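Chapter 5
Seeing Through the Gripper: Perception for Thin Objects and Shiny Surfaces

In this chapter you will
build a perception pipeline that starts from a single wrist-view image
estimate the axis of a thin rod and turn it into a grasp pose
measure how reflections and see-through surfaces spoil a depth estimate
write a planner check that refuses a grasp when the evidence is weak

Before you start, you should be comfortable with the camera model from Chapter 2 and with rigid transforms. The code uses the Fudix library, and the exercises assume you have the course workspace set up.

Pick up a pencil. You probably did it without looking straight at your fingers, and you almost certainly didn't work out the angle of the pencil first. Now try writing down the steps for a machine. Where is the pencil? Which way does it point? How wide is it? What is it lying on, and how high is that surface? Each of those questions has a whole pile of software behind it, and in this chapter we get to build that pile from the bottom up. It's one of my favorite parts of the course!

Chapters 3 and 4 used blocks on a matte gray board. Blocks are kind to beginners. They have flat faces, sharp corners and plenty of pixels, and the board gives a clean background that a simple threshold can remove. Real tables are much less polite. Glass lets you see what's under it, and it throws the ceiling light back at the lens from a dozen places at once. A thin stick may cover only a sliver of the image, so a small mistake in its outline turns into a big mistake in its direction.

Mieke Lambrechts ran into this while she was putting together the Llorente set, the 1,853 short recordings we'll use from here to the end of Part II. Her first detector, trained on the block data, was wonderful at finding bright spots on glass and calling them objects. She kept those early results, and you'll meet them in Section 5.2, where we sort the errors by cause before fixing a single one.
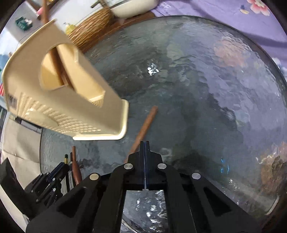 Figure 5.1 A gripper view over a textured glass tabletop. The brown stick in front of the closed fingers is the target for Exercise 5.1; note the white reflections in the glass.

Take a minute with Figure 5.1 and a sheet of scrap paper. Sketch a line along the stick, then mark every spot where you think an edge detector would fire. The hammered pattern in the glass will give you a lot of marks, and so will the reflections that show through the opening in the gripper body. The gripper's own linkage plates bring strong, straight edges too. Those at least we can predict: we know the geometry of the tool and where the camera sits on it, so we can mask out those pixels before the detector ever runs. Section 5.1 does exactly that.

Once the mask is in place, the pipeline has four stages. The segmenter proposes regions that might be graspable. The line fitter looks for a long axis in each region and reports how sure it is. The surface estimator finds the plane of the table, and this is where glass gets exciting – a depth value might belong to the top surface, to something underneath, or to nothing real at all. Last comes the planner, which combines the axis and the plane into a pose for the fingers and an approach path that stays clear of whatever else is standing nearby.

We'll write each stage as a separate node with a small, boring interface. Boring is good here. If the line fitter takes in a mask and gives back a point, a direction and a confidence, you can swap in a better one next month and leave the rest alone. Jostisel, the log viewer introduced in Chapter 4, can then show the output of every node side by side, and you'll find most of your bugs just by scrolling.

A word about confidence values. Students often treat them as decoration and pass them along unread. In Section 5.4 we use the Cloltau simulator to run 1,000 grasps with noise added to the axis estimate, and you'll plot the confidence against the final position error. Keep that plot! You'll need it again when we set the planner's threshold in Section 5.5.

5.1 Masking the tool

Every pixel that belongs to the gripper is a pixel we don't have to think about. We begin by loading the tool model and projecting it into the image with the camera matrix from Chapter 2. The fingers move relative to the body, so the mask depends on the opening width as well, and our first function takes that width as its only argument.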